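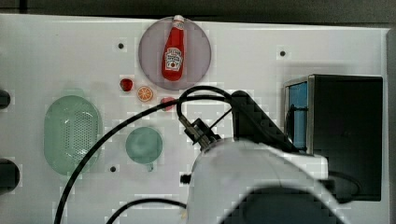
Right, play food storage. Two kids, more than 3 sets merged into one heap and I'm losing the will. I want to sort it by what gets used together, so the ketchup lives on the lavender plate, strawberry and orange slice next to it, green colander and cup as the washing up lot. Partner says one big tub and be done. What does everyone else do?

Home > Forum > Toys and Playrooms > Storage

skosel_mum
One big tub. Sorry. You'll sort it for 2 weeks then give up, we did.

trotura77
Disagree with that. Big tub means they tip the whole thing out to find one strawberry. Shallow trays on a low shelf, they can see it all - ours play for ages now.

lundudwood_lass
Use the colander as the storage! Fruit goes in it, colander goes on the shelf. The holes let the crumbs out as well, real crumbs I mean, there are always real crumbs.

skosel_mum
Shallow trays fine if you've got a shelf. We've got a cupboard under the stairs and a hoover in it.

Original poster
No shelf yet. Could get one. Like the colander idea but it's a shallow one, not sure it would take the bread and the pizza too. And do you split the plates off or keep them with the food??

trotura77
Split. Plates and cups stack, food doesnt. Bottles on their own standing up.

chaimongkol_dad
Bottles standing up lol. Ours are always lying on a plate like they've been served for dinner. Get rid of half of it, put the rest away till November and swap over. Less to tidy.

lundudwood_lass
Rotating only works if you remeber where you put the other half - loft, in our case, still there.

Comments (3)

Tried the trays, good so far, lids are a pain.

Big tub for ever.

Anyone know if the see-through green stuff goes cloudy in the dishwasher? Top rack I mean.

Contact us | Copyright September 2020 | Back to top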